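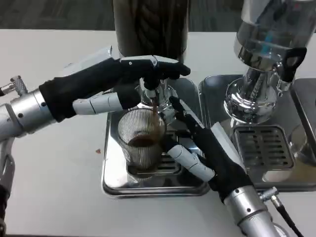

Espresso runs into a ribbed glass while the right hand steadies it on the drip tray.

Despina Ilie collects demonstrations for Provus, the manipulation project at Grollen. Coffee is her longest task. "One episode runs 70 seconds, and we keep it whole," she says. "If you cut out the waiting, the model never learns to hold still."

Her operators work in shifts of 2 hours. Each is asked for 25 usable episodes – failed grasps are kept too, under a separate label. "A recovery is worth having," Ilie says. "A sloppy start pose is what I throw out."

Reflective metal remains the hard part. Depth readings on chrome are poor, and in February her group began training on color input alone.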